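Small Parts, Small Arms

At Hirov's open day, a painted workcell and a few rolls of tape made the case for cheap two-armed automation

The demonstration floor at Hirov occupies the back half of a former textile store. Visitors sign in, collect a badge and are asked to keep their bags off the benches. On the morning I attended, most of the questions concerned payload. The company does not like that question, and its answer is short: the arms are built for light goods, and anyone moving castings should talk to another supplier.

Hirov sells small two-armed cells for kitting, sorting and packing. The cells are sold under the name Breria, and the software that runs them is called Nosis. A buyer gets a pair of arms, a bench frame, the cameras and a license for one trained task. Further tasks are charged separately. The first customer, a mail-order craft supplier called Siqueira, has been running 2 cells since April and has ordered another.

Gavin Chisholm, who leads applications at Hirov, spends most of his time on what he calls the boring half of the problem. "A gripper that closes is easy to buy," he said. "I need one that closes in the right place when the part has rolled a little since the last look." His team records an operator guiding the arms through a task, trims the recordings, and trains a policy on what remains. The craft-supply task took 1417 recordings before Siqueira accepted it. A later task of similar difficulty took fewer, a result Chisholm attributes to better camera placement.

Camera placement takes up a good deal of the Nosis manual. A fixed view covers the whole bench and tells the software where the arms are in relation to the goods. A second view, mounted at the wrist, covers the last stretch of the approach, when the fixed camera can lose the part behind the fingers.

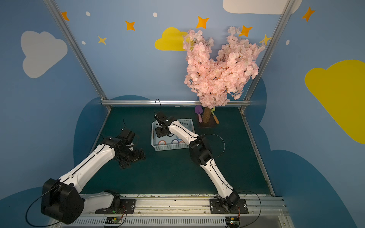

Two arms at work in the painted cell, one with its gripper in the basket.
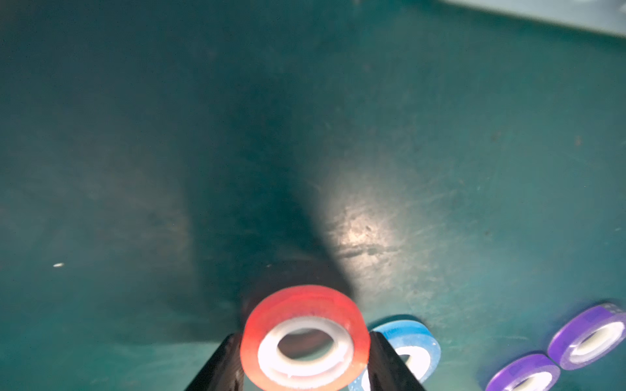

Tape is an awkward product for its size. A roll lying flat offers a low edge to the fingers, and a roll standing upright will travel if it is touched off center. The core resists a firm grip and the outer turns do not. Hirov sets the closing force per item, and the default is low. Chisholm said early versions squeezed hard enough to mark the stock, and Siqueira sent the samples back with a note.

The arms share one controller and a single emergency stop. Each checks the other's planned path before moving, and if the paths conflict, the arm with the lower priority waits. The waiting is easy to notice and accounts for much of the cycle time. Hirov quotes 12 seconds per item for mixed goods and 7 for goods of one type. A practiced packer is faster than either figure. The company's argument rests on the night shift, when Siqueira has no packers.

There are gaps. Nosis does not yet detect a double pick reliably, so a scale under the outgoing tray does the job. Reflections from overhead lights still upset the wrist view, and the installation guide asks for diffuse lamps. Cable routing on the arms is left to the customer, and several visitors asked for a proper harness. Chisholm wrote that down.

The afternoon session covered maintenance. Finger pads are a consumable and can be changed with a hex key. Joint modules are swapped whole and returned for repair, and the arm must be recalibrated afterward, a procedure that the technician on duty completed while taking questions. Spare modules ship from the same building. Orders for the next production run close on 25 December 2019, and Hirov says deliveries will follow in the order that deposits are received.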